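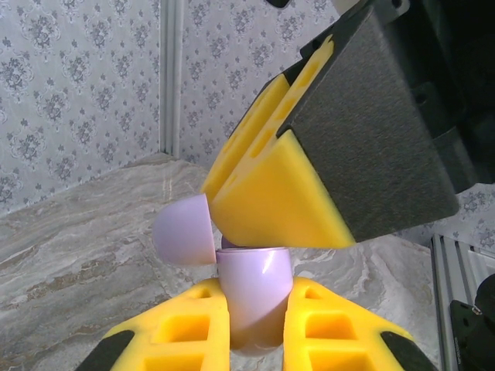

Figure 1. Two-arm cap and cup task, view from a wrist camera. One gripper holds the cup, the other has the cap over the opening.

Courses > Robot Learning Lab > Unit 4 > Teaching by Demonstration

Unit 4 notes: Recording a two-arm task

Last updated: May

These notes go with the lab session on the Cernera bench. Read them before you book a slot. The booking sheet closes at 4:30 p.m. the day before.

1. Two ways to show the task

In hand guiding, you hold the arm itself and move it through the task while the joint positions are recorded. It is quick to learn and you feel contact directly. The trouble is that your hands and sleeves get into the camera views, and a policy trained on those views may come to depend on them. Guiding two arms at once is also hard for one person.

In remote control, you move a pair of leader arms and the follower arms copy them. You stay out of the way of the cameras. On our setup you don't feel the contact forces, so you have to judge contact by eye. We use remote control for all of Unit 4. The leader arms are the Gavalas pair and the recording software is Zoten.

2. The task

One arm holds a plastic cup upright. The other brings a dome-shaped cap to the opening and seats it. In Figure 1 the cap is still tilted, with its rim against the finger pad. From a pose like this, the upper wrist has to turn the cap level before it comes down. Most first attempts go wrong at this turn. People lower and rotate at the same time, the rim catches on one side, and the cap slides in the grip.

Do it as two motions. Turn first, with clearance above the cup. Then lower.

Keep the holding arm still during both. It is tempting to bring the cup up to meet the cap, and it does work, but then your set has two different strategies in it and the policy tends to blend them. If you want to try the moving-cup version, record it as a separate set and label it.

3. What counts as a good demonstration

Start from the marked home pose every time. Pause briefly once both parts are gripped, then carry on at an even speed. Long stops while you think are a problem: the recorder stores them as frames where the right action is to do nothing, and the trained policy can get stuck there.

A small correction is fine, and we want a few of them. If the cap lands off center and you lift it and set it down again, keep the episode. If you drop a part, discard it.

Soft finger pads give a little under load. The position of the gripper is therefore a poor guide to the position of the cap, so watch the part itself. Look at the wrist view as well as the front view before you lower. From the front, depth is hard to judge and a cap that looks centered may be well behind the opening.

4. Recording settings

Camera and joint data are both logged at 30 frames per second. Each pair of students records 59 episodes and sets aside 11 of them for checking. Choose the held-out ones at random, after recording. Do not pick your best ones.

Vary the starting place of the cup and cap between episodes, within the taped area. Leave the cameras alone. If one gets bumped, stop and report it, and note the episode number. Everything after that point has a different view.

The shared Dredance set has 4000 episodes of similar assembly tasks. You will train once on your own data and once starting from a model trained on the Dredance set, and compare.

5. Before the next session

Replay three of your episodes on the followers with the parts removed and check that the motion matches the video. A steady lag between the two usually means the clocks were not synced at startup.

Write half a page on this: your policy lowers the cap correctly when the cup is on the left of the area and misses when it is on the right. Name two possible causes in the data and say how you would test each one.

Reading: course reader, chapter 6, the sections on action labels and on compounding error. Skip the proofs.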